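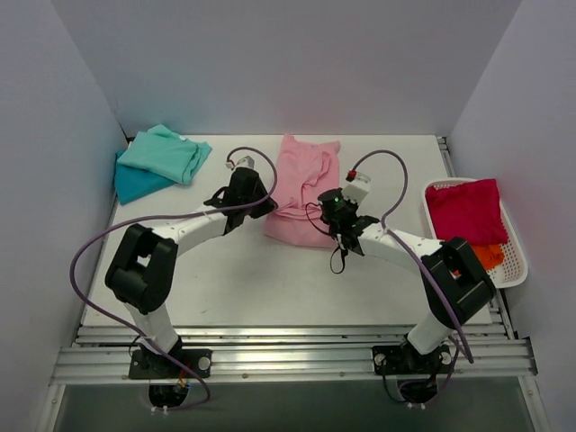
The two-arm folding cell at Hondcombe, with a pink garment between the grippers.

In February the right arm at Hondcombe pulled a shirt while the left arm was still holding it. The software wrote "fold complete" and took the next one. The sleeve was torn, and the log has 524 good folds for that day.

I do not blame the arm. I blame us, who let a machine report on its own work. Enomari, who supplied the cell, offered a tighter force limit, and we accepted it. It helps – but a limit does not tell anyone that a limit was reached. For me every stop and every slip must go to a person, in plain words, the same hour. This costs some 3 minutes per shift. I think we can afford it.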